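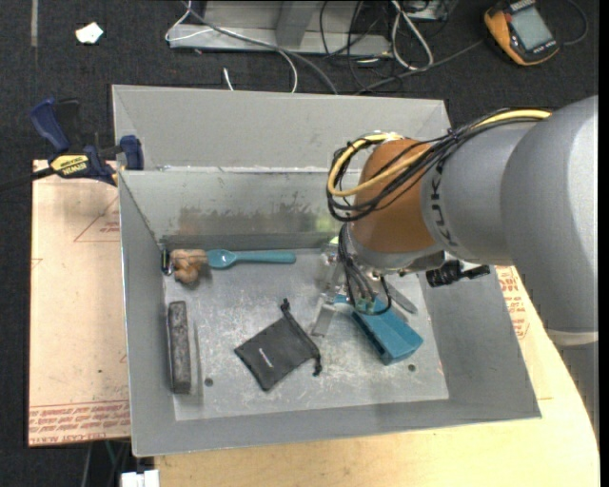

Section 4: Preparing the bin and running the first pick

This section covers the Orent bin picking kit from the moment the arm is powered and the gripper is fitted. If the gripper is not yet on the flange, go back to section 3. You will need the Orent handheld panel, the setting plate and the 7 mm hex key from the tool roll.

4.1 Placing the bin

1. Put the bin on a flat table or board that does not rock. The sloping walls must face up and outwards.

2. Slide the bin until its middle is below the gripper with the arm in the Ready position.

3. Clamp the rim to the table on the side furthest from the arm. Any bar clamp with a padded jaw will do. Tighten by hand only.

4. Push the bin firmly on each side. If it moves, clamp it again.

Caution: keep the clamp handle out of the arm's path. The arm does not know the clamp is there unless you enter it as a blocked area (see 4.3).

4.2 Checking the cables

1. With the arm stopped, follow the gripper cable from the wrist back to the base. It should lie in an open loop at the wrist with no sharp bends.

2. Jog the last joint slowly to each end of its travel. The loop should open and close freely. If it pulls tight at either end, let out more slack at the upper cable tie.

3. Check that no loose wire hangs below the fingertips.

Note: worn cable covers should be replaced before use. Taping them is not a repair.

4.3 Teaching the bin

The software needs to know where the floor and walls are. It holds one bin at a time. Moving the bin, even slightly, means teaching it again.

1. Empty the bin and lay the setting plate flat on the floor.

2. On the panel, choose Bin, then New.

3. Jog the arm until the fingertips just touch the plate. Press Store Floor.

4. Take the plate out. Touch each of the four walls in turn, halfway up, and press Store Wall each time.

5. Enter any blocked areas, such as clamps or posts.

6. Press Check. The arm traces the inside of the bin at low speed. Keep one hand on the stop button until it has finished.

If the panel shows code 29, two wall points are too close together. Delete the last one and touch that wall again.

Scratches on the bin floor do not affect teaching. Deep dents can, so use the flattest part for the plate.

4.4 First pick

1. Put in a few objects of different shapes, spread out so that none lies on top of another. A box, a block and a soft item such as a cloth pouch make a good start.

2. Set the speed to Low and the grip to Soft.

3. Press Single Pick. The arm chooses one object, lifts it and waits for you to press Continue.

4. Repeat until you are happy with the grip, then change to Run.

Caution: the largest load for this gripper is 800 g. Heavier objects may be dropped without warning.

Thin objects lying flat against a wall are the hardest to reach. If the arm gives up on one, stop it and move the object towards the middle. Drawstrings and loose straps can catch on the fingers — tuck them under the object where you can.

4.5 Keeping a record

Write the bin name, the date and the software build on the card inside the panel case. Build 1740 or later is needed for soft items. For help with teaching, write to Marijke Verbeke at the Stuvdale service desk and include a copy of the card.

Section revised 09/11/2021. Gripper care and fingertip changes are in section 5.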